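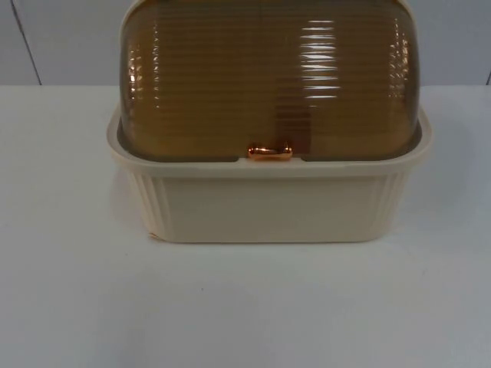 What does a planning solicitor do for a parish council?

A planning solicitor reads the application and the policies it relies on, tells the council which objections carry legal weight, drafts the written response and, where an appeal is held, speaks for the council at the hearing or inquiry. Most of the work is done on paper and well before any decision is made.

PRESS RELEASE

April 25, 2022

Tracey Kershaw joins Sunness as head of planning and local government

Sunness, the regional law firm, has appointed Tracey Kershaw to lead its planning and local government team. She takes up the post in May and will divide her time between the firm's main office and its smaller branch at Grutidholm.

Ms Kershaw has practised planning law since 2000. She trained with a county council legal department and stayed there for nine years after qualifying, advising on highways, footpaths, enforcement notices and the licensing of markets. She then moved into private practice with Zustberg, where she acted for district and parish councils, landowners and several housing associations.

Her recent work includes the Inthanon inquiry, in which she represented a group of parish councils over an outline application for 573 homes on former nursery land. The inquiry sat for 30 days. The inspector allowed the scheme with changes to the access road and a revised legal agreement covering school places, a surgery extension and a bus service for the first eight years. Ms Kershaw drafted the agreement and took it through to completion.

She also advises on compulsory purchase, village green applications, public rights of way and the conduct of council meetings. She has given evening training sessions for new councillors and clerks, and these will carry on at Sunness.

"I started out in a council office and I still like that side of the work best," Ms Kershaw said. "A parish clerk will often ring with a question that sounds small, such as whether a councillor who lives next to a site can stay in the room. It needs a clear answer the same day. The team here already works that way, and I am looking forward to joining them."

The planning and local government team at Sunness has five solicitors, two paralegals and a legal executive. It acts for both public bodies and private clients. The firm checks for conflicts of interest before taking on any new matter, and will not act for a developer and a council on the same site.

Under the new arrangements the team will deal with:

Planning applications, appeals and inquiries
Section 106 agreements and highways agreements
Enforcement, including notices and injunctions
Compulsory purchase and compensation
Footpaths, bridleways, commons and village greens
Standing orders, codes of conduct and declarations of interest
Employment advice for town and parish councils

The last item is new. Councils that employ a clerk or grounds staff have until now been passed to the firm's employment department, which will continue to handle tribunal claims. Day-to-day questions on contracts, sickness and hours will go to the local government team first.

A spokesperson for Sunness said: "Our council clients asked for one point of contact, and Tracey has spent most of her career giving advice across the full range of what councils do. She knows the area and she has appeared at a good many hearings in its village halls. We are pleased she has agreed to join us."

The Grutidholm branch will open on two extra mornings from May for planning enquiries. Appointments can be made by telephone or at the front desk. A first meeting of up to half an hour is free for town and parish councils. Private clients will be given a written estimate of fees before any work begins. Step-free access is from the rear car park, and visitors who need a parking space should say so when booking.

Existing clients do not need to do anything. Current files will stay with the solicitor now handling them, and letters confirming the change of team head will be sent out with the next invoice or update. Clients of Zustberg who have questions about their own matters should contact that firm directly.

The first training session under Ms Kershaw will cover the making of valid objections to planning applications, with a short section on site visits and what councillors may and may not say to applicants while they are there. It is open to clerks and councillors from any parish, whether or not the council is a client. Places are limited and should be booked through the Grutidholm branch. Slides and a note of the main points will be sent afterwards to everyone who attended.

A second session, on neighbourhood plans and their review, will follow later in the year. The date has not yet been set.

About Sunness

Sunness is a firm of solicitors advising individuals, businesses and public bodies. Its departments cover residential and commercial property, wills and probate, family law, employment, agriculture, and planning and local government.

Notes to editors

Ms Kershaw is available for interview by arrangement. She is not able to comment on live applications or on matters she handled for former clients beyond what is already on the public record.

Media enquiries should be made to the Sunness press desk, extension 3504.

Ends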